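March, robotics club, way past nine

I got the cream cheese task!!! Harish Pillai was handing them out and I ended up with the one I wanted. It's all in the simulator, so I can run it from my bed if I like (I do like). 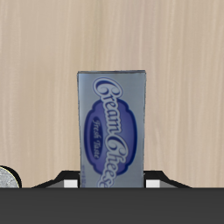 What do I have to get done before demo night?
A pick and place policy trained on 200 episodes, plus a short talk.

Kaan Altıntaş thinks 200 is plenty. Kanyarat wants 2,000, which would eat every evening until summer, but I kind of love her for it. We watched runs from the side view for ages and I did not get bored once.

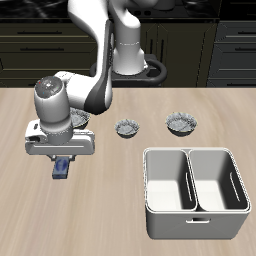 Things to fix tomorrow

Grip height first. Then the wrist angle, then my awful file names (final_final_315, really?).

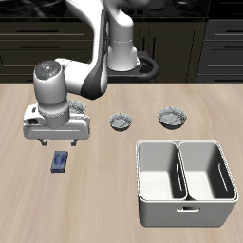

My talk is the part I keep putting off. Krishnamoorthy Nair said to begin with a problem the audience can feel, so I'll ask them to guess how far ahead of the fingers that little blue block is lying, just from the side. It's so hard to judge! Then I switch to the wrist view and everybody goes ohhh. I hope. 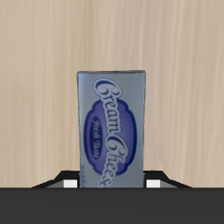 Render: Olton team, club simulator

Put that one on my title slide, with the curly lettering running down the box. Manikandan is bringing the good projector and I can't wait. Okay, bed.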